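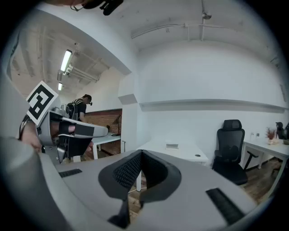 Segundo Gizella Simon, comparar garras pela força de fecho é comparar automóveis pelo tamanho do depósito: o número existe, mede-se bem e pouco diz sobre o trajeto. Escreveu-mo em resposta ao texto de novembro, em que eu ordenava as garras de mão pela força máxima. Tem razão em parte.

A força importa menos do que a repetibilidade da superfície de contacto. Uma almofada preta em V, com textura de malha fina, centra o objeto no vértice e tolera erros de aproximação que um dedo plano e comprido não perdoa. Em contrapartida, o V esconde parte do que a câmara montada na garra devia ver. Nos nossos ensaios com a Lallura, 70 de 500 pegas foram descartadas por oclusão no instante do contacto. A Rerkari, de dedos planos, perdeu menos imagens e deixou cair mais peças.

Discordo de Simon quanto ao marcador fiducial. Ela considera-o uma muleta, a substituir por odometria visual. Um cartão quadrado no topo da garra custa pouco e dá uma referência de pose independente – desde que a outra câmara o veja. Com as duas garras frente a frente, a inclinação do cartão decide se há deteção. É um problema de montagem e resolve-se com um suporte.

Defendo, portanto, que as fichas comparativas deixem de abrir com newtons. Deviam indicar a fração da imagem ocupada pela própria garra, a taxa de deteção do marcador por ângulo e o desgaste da almofada ao fim de 1.943 ciclos. Conall Noonan propôs parar aos 1.160, valor a que a borracha da Lallura ainda não mostrava perda de atrito. Parece-me cedo – a curva só interessa depois do joelho.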